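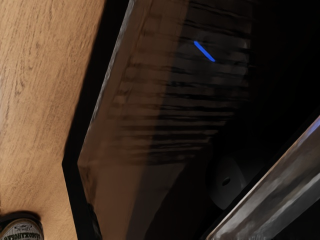 The Stavier Grarneck is a countertop arm for small staff kitchens, the kind where one or two people put out breakfast and lunch for a whole building and then clean up after everyone has gone back to work. We built it to take on the reaching, fetching and setting down that fills so much of a kitchen shift, and we built it to do that on the counter you already have, with the appliances you already own. Up close, that means a metal finger working right beside dark, shiny surfaces, where the grain of the wooden counter comes through crisp and the reflections on a glossy panel smear into streaks, with one thin blue light glowing in the middle of it. Any cook knows how to ignore all that shine. A machine has to learn it, and a good deal of our work over the past few years has gone into the learning.

4 min read

What it does

The Grarneck picks up everyday kitchen items and puts them where you've told it they go. Fruit, cans, jars, cartons, small bowls and cold trays are all fine. It can clear a counter between breakfast and lunch, bring things forward from the back of the work surface, line up cartons for the morning, and move a tray from the prep side to the pass. It has a reach of 700 millimeters, which covers most of a standard kitchen counter from a single mounting point, and if your counter is longer than that, the base slides out of its plate and drops into a second one. You can order as many plates as you like, and they sit flush when they aren't in use.

What it doesn't do is cook. We get asked this at every visit, so we'd like to be plain about it. It won't season, taste, slice or decide that the soup needs another ten minutes. It also won't lift anything hot. Hot pans stay with the people who know how to carry them, and the arm parks itself whenever someone presses the wide bar along the front of the base, which you can do with an elbow or a hip if your hands are full (and they will be!).

How it learns your kitchen

Before an arm ever reaches a customer's counter, we rehearse the jobs in simulation, on a modeled tabletop with the same sorts of things on it that a staff kitchen would have. The order for a new site goes through 3000 practice runs, and we move everything a little between them. 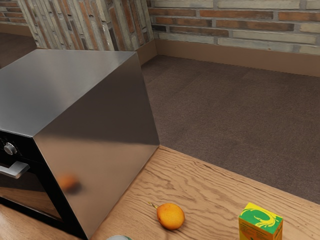 Countertop ovens took us longer than anything else we put on the table, and we've become rather fond of talking about them. A brushed steel oven is really a soft sort of mirror, and it will happily show the arm a second copy of whatever is standing near it. Put a small orange down on the wood next to the oven and a fuzzy orange blob turns up in the side panel, with its own little dark smudge underneath, and early on the arm would go for the blob every bit as eagerly as the fruit. The juice carton was easier, with its bright green top and yellow border. These days the Grarneck checks a thing from two angles before closing its fingers, and if the two views don't agree, it stops and asks. You'll see an amber ring on the base and a short message on the tablet, and whoever is nearest can tap the right item and carry on with what they were doing.

When the arm arrives, one of our installers spends a day with your crew walking through your own counter. You show it where things live by moving them there yourself. There is no programming, and the person who does the teaching should be the person who knows the kitchen best, whether or not they have ever liked a computer.

What changes for your people

We think anyone buying a machine like this owes their staff a straight answer about it, so we'll share what we saw at Tidau, where a Grarneck has been working since July. The kitchen there feeds an office and a small warehouse, and Oana Căpraru has run it for 14 years. She was not keen. Her worry was that the arm would be brought in as a helper and that, a season later, somebody would be asked to go home early. Before she agreed to the trial she asked management to put in writing that nobody's hours would be cut while it ran, and they did. We now suggest the same to every customer before we quote a price.

The first two weeks were slower than usual. The crew kept stepping around the arm, waiting for it, tidying ahead of it, and finishing jobs it had already started. By the end of the month they had worked out which tasks to hand over completely and which to keep, and the list was different from ours. They took back the trays almost at once, finding it quicker by hand, and gave the arm the fruit, the cartons and the whole of the afternoon clear-down, which had always been the part of the day when people's shoulders ached. That time now goes into a hot option at breakfast. Căpraru told us she still turns the arm off during the lunch rush: "I want the counter to myself at noon. After two, it can have it."

We've since made that a setting. Quiet hours can be put in from the tablet by anyone on the crew, and a manager's code isn't needed to do it.

There is new work too, and it would be wrong to leave it out. Somebody has to wipe down the fingers, answer the amber ring, and show the arm what to do when you change suppliers and the juice comes in a different shape. Plan on this being a small, real part of someone's job, and please put it in their description and their pay.

In the box

Arm and base, one mounting plate, two sets of metal fingers, the tablet with its wall bracket, a cleaning brush, and a printed guide in large type. The finger sets come off without tools and go through an ordinary commercial dishwasher. The arm itself should be wiped with a damp cloth and never sprayed.

Service and spare parts

Service is handled by Chiriac, our repair partner, and the phone line is open from 6 in the morning, when most kitchens are. Every arm includes 4 service visits in its first year, and you can use them for retraining if nothing needs fixing. Replacement fingers, plates and brushes are kept in stock.

If you'd like to try a Grarneck on your own counter, send us a rough sketch with the counter length, the outlets and the appliances marked on it. Pencil is fine. Let us know which ones are shiny.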